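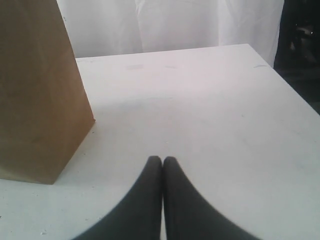 Brown paper packaging on a white tabletop.

Paper bag return scheme extended to more Prombridge shops

Published August 4, 2024

Shoppers in Prombridge will be able to hand back used paper carrier bags at 46 shops from the middle of the month, after a trial in the town centre was extended until the end of the year.

The scheme, called Skoryk, began as a small trial on the High Street and in the covered market. Customers who bring back a brown paper bag in good condition get 5p off their shopping, and the bag goes back under the counter to be used again. Bags that are torn or stained are kept apart and sent for recycling.

Figures from Prombridge Town Council show that 431 bags were handed in during the first week of the trial and 519 in the second. The council has not yet published totals for the later weeks. It says the count took longer than expected, as some shops were putting bags straight back into use without writing them down.

The trial has been run by the council with Skundotance, a packaging firm based on the Plernia industrial estate, on the east side of town. Skundotance supplies the bags to most of the shops taking part and collects the damaged ones on its normal delivery round.

How it works

The bags covered by the scheme are plain brown paper carriers with no shop name on them. They come in two sizes. The larger is meant for groceries and the smaller for bread, cards, chemist's items and similar light goods.

A bag can be handed in at any shop showing the green Skoryk sticker in its window, whichever shop it came from in the first place. Staff look at the base, the side seams and the handles. If all of these are sound, the bag is folded flat and stored for the next customer. There is no limit on how many times a bag may go round, although the council says the first few weeks suggest that the handles usually give way before anything else.

Money off is taken at the till and cannot be swapped for cash. A customer handing in several bags gets the discount on each of them, up to the value of the shopping. Shops that would prefer not to handle the discount can offer a collection point only, and three in the market have chosen to do this.

Bags with a printed shop name are not part of the scheme for now. The council said it had been asked about these more than anything else. Some shops were unhappy about giving out bags with a competitor's name on them, and it was decided to leave them out until the autumn at least. They can still be put in household paper recycling in the usual way.

Paper boxes, envelopes and the padded paper sleeves used for posting are not accepted either.

Food shops

Butchers, fishmongers and hot food takeaways may join the scheme but can only give reused bags for goods that are already wrapped. Bakers have been given the same advice. Loose fruit and vegetables can go into a reused bag if the customer asks for it, and a number of the market greengrocers have put up a card saying so.

Any bag that has carried raw meat or fish, or has grease marks on it, should not be handed in at all. Greasy paper cannot be recycled with clean paper and should go in the food waste caddy if it is small enough, or in the general bin.

The council has asked people to empty bags properly before bringing them back. Shops reported finding receipts, onion skins, a bus pass and a single child's sandal in the bottom of returned bags. The bus pass was claimed. The sandal is at the market office, which is open on weekday mornings.

Rain a problem

Traders who took part in the trial were asked to fill in a short form at the end of it. Most said they wanted to carry on, but several raised the question of storage. Folded bags take up more room the second time, as they do not lie as flat as new ones, and the smaller market stalls have very little space behind the counter.

Damp was the other main complaint. On wet days a large share of the bags brought in had gone soft at the base and had to be put aside. One stall on the open side of the market stopped taking bags altogether when it rained, and has asked for a lidded bin to keep them in. The council says that lidded bins will be given to all the outdoor stalls before the scheme is extended.

A card shop on Mill Lane said it had got through fewer new bags during the trial than in the same weeks before it, but that the saving was small and it would want to see how things went over Christmas. A hardware shop said the bags were not strong enough for much of what it sells and that it would stay with its own heavier ones.

Shoppers' comments, left in a box at the library, were mixed. Some people said the discount was too small to bother with. Others said they would have brought the bags back for nothing, having had a drawer full of them at home. There were several requests for a return point at the railway station and one for the old striped sweet bags to be brought back – the council said it had no say over those.

Where to take bags

From the middle of August the scheme will cover the High Street, Mill Lane, Castle Row, the covered market, the outdoor market on its usual days and the parade of shops at Plernia. Both post office counters in the town will take bags but will not give the discount.

The library will have a drop-off box inside the main door during opening hours. Bags left there will be checked and shared out among the shops once a week. People using the library box will not get money off, and are asked not to leave bags outside when the building is closed.

A return point at the household waste site was considered but will not go ahead.

Anyone who finds it hard to get into town can leave clean bags with the mobile library, which will carry them back to the main building. The mobile library's stops and times are not changing.

Keeping bags in good order

Skundotance has sent out a short advice sheet for shops, and copies are available for customers at the library desk. It asks people to fold a bag along the creases it already has, with the base folded up against the front, and to keep it somewhere dry. Bags should not be stored under a sink or in a car boot. Tin cans and bottles are best spread between two bags, and a full bag should be carried from underneath if it has been used several times before.

The sheet also asks people not to mend bags with sticky tape. A taped bag cannot be reused under the scheme, and the tape has to be pulled off before the paper is recycled. Writing on a bag in pencil or pen does not matter, though shops may turn away one that has been written on heavily.

Staples should be taken out. Some shops staple a receipt to the top edge, and the council has asked those in the scheme to stop doing so.

Cost

The council has set money aside from its existing waste budget to pay for the stickers, the lidded bins and the printing. The discount itself is met by the shops, which are charged a lower price on their next order of new bags from Skundotance. Shops that buy their bags elsewhere can still take part but have to cover the discount themselves.

There is no charge for a shop to join. Forms are available from the market office or at the council's front desk, and need to be returned by the end of the second week of August for a shop to be included in the printed list. Those that join later will be added to the list on the council's website.

A further count will be taken in the autumn, this time using tally sheets kept beside the till. The council will then decide whether to carry on into next year and whether bags with shop names on them should be let in. A report is due to go to its environment meeting, which is open to the public and is held upstairs at the town hall.

Questions about the scheme can be put to the market office in person or by phone. Shops already taking part do not need to apply again, but should pick up a new window sticker, as the ones used in the trial have the old end date on them.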